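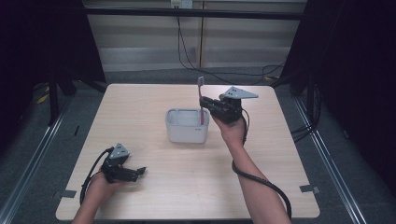
Wulteck Hand Skills Club | Robotics Teaching Team

Teaching by Hand: A Gallery

3 min read

Welcome to our March 2023 gallery! Our club is all about showing a robot how to do everyday jobs, and the way we do it is wonderfully simple: you pick up a gripper, you do the job yourself, and the recording of your hands becomes the lesson. No code, no joystick, no steering a big arm around from the far side of a room (we do a bit of that too, but it's slower and my thumbs complain).

We opened with the toothbrush and its white holder, and I could watch people do this one all afternoon. The right gripper has the pink handle while the left one waits near the corner of the table with its jaws open. It looks like the easiest thing in the world until you try it with two stiff fingers in place of five soft ones. Your wrist has to do all the thinking! Isla Baxter, our newest member, recorded 27 toothbrush demonstrations in her first sitting and came back from lunch asking for more.

A tip from Isla for anyone starting out: go at the speed you'd use if you were handing something to a small child. Too fast and the recording is a blur of elbows. Too slow and you start to dither, and then the robot learns to dither as well, which we found out the long way back in December.

Next, the view from the tool itself. I love these because they show how little the gripper has to go on. You get two dark green fingers, two pads and a stretch of pale wood grain, and from that the software has to work out where the hand is and where it's heading. The inner pad on the left finger is starting to curl at one edge and has a pale scuff across it. Hemi Halliday has fresh pads on order and I'm almost sorry, as I've grown fond of this pair.
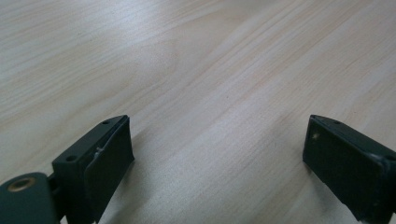 Photo: Hemi Halliday / Wulteck

Bare tabletop counts as good material too, by the way. New people tend to think only the grabbing matters, but the robot needs to learn the reaching and the backing away, and what "open" looks like from up close. Hemi keeps the whole lot when he sorts the recordings into the Mudura folders. We're up to 149 saved demonstrations for the bathroom set, and he has watched every single one. Twice, in some cases.

Last one in this batch, and another with the fingers wide open over the wood. Have a look at the soft bright patch on the table, up past the fingertips. Shine like that can be a nuisance for a small camera, so we like to have some of it in the recordings and let the robot get used to it. The little brass ring down in the corner is my favourite detail. It catches the light beautifully.
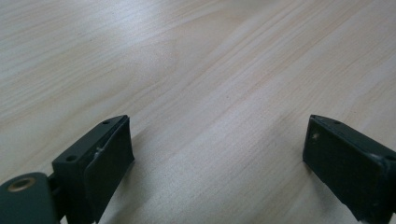

Coming up next

We're moving on to the kitchen set, with cups first and then (gulp) teaspoons. McKinnon, our sister club, has already had a go at teaspoons and sent over 2 pages of warnings, all of which I plan to read with a strong cup of tea. We'll also be trying the Flilteck remote control rig side by side with the hand-held grippers, same task and same table, so people can feel the difference for themselves.

If you'd like a turn, come along and ask for Isla or Hemi. You don't need any experience, and left-handers are especially welcome because our recordings lean heavily to the right!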